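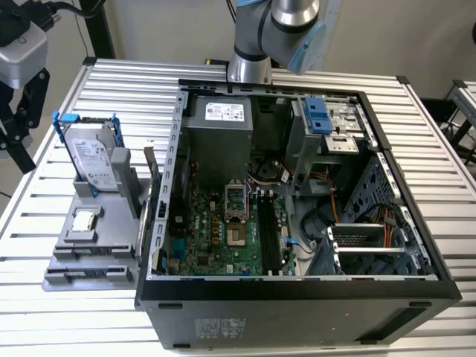
Two Grippers, One Old Desktop
November 10, 2021

Taking a computer apart is easy for a person with a screwdriver and ten minutes. For a robot arm it is a string of small, awkward grips, and the choice of gripper decides most of them.

Sellmont, a recycling firm with a test shop in Firkthorpe, spent June comparing 2 grippers on the same job. One was a parallel-jaw model from Drudon with hard, narrow fingers. The other, from Jitpraphai, had wider fingers with soft pads. Each was given 501 grips on used desktop towers, split among hard drives, memory and processors.

The towers were laid on their sides with the panel off. That puts the motherboard face up and lets the arm come down on most parts from above. Parts went into a gray plastic tray next to the case. A hard drive stands upright in its slot there, still in its blue caddy, and a small square part lies in a shallow recess.

Hard drives favored the Jitpraphai gripper. The pads held the plastic caddy rails without sliding, even when the arm came in slightly crooked. The Drudon fingers needed a more exact approach and sometimes pushed the drive back into the cage.

Memory went the other way. The sticks sit close together and the soft fingers were too thick to get between them. The Drudon fingers fit, once the shop had slowed the last 20 millimeters of travel.

Processors were hard for both. With the socket's metal plate flipped open, there is little room at the edges, and the contact pins underneath bend easily. The shop's engineers now want to try a small suction cup for that step.

Cables remain the larger problem. They hang below the drive cage and shift from one machine to the next, so a path that was clear on one tower may be blocked on another. Neither gripper was asked to move them.

Changing fingers takes 60 seconds by hand. Sellmont plans to keep the Drudon body and order a padded set for the drives.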